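Keegan Mudgway has been telling me since February that you can teach a robot anything if you show it enough times. His number is 578 demonstrations for packing a book bag. I have packed a bag after watching someone do it zero times, so I went over to Kerslake to see what 578 buys you. 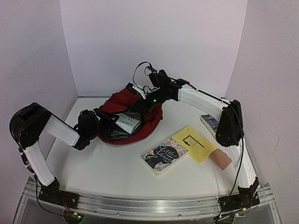 So does the person steering have to be good at it? Good enough that the mistakes don't get copied, which in Keegan's case meant throwing out 17 runs from his first day.

That bothers me more than the total. If the machine learns from your hands, it learns your bad habits too, and somebody has to sit there deciding which ones count. I lasted 20 minutes at the controls. You can't feel the cloth at all — you just watch and guess.

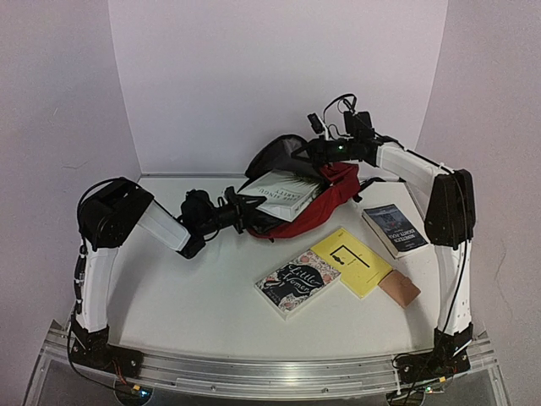 Keegan says the next batch will fix most of this. Maybe. Polleck said the same thing about their setup and they're still collecting. I'd like to see one run with a different bag and different books before I believe any of it.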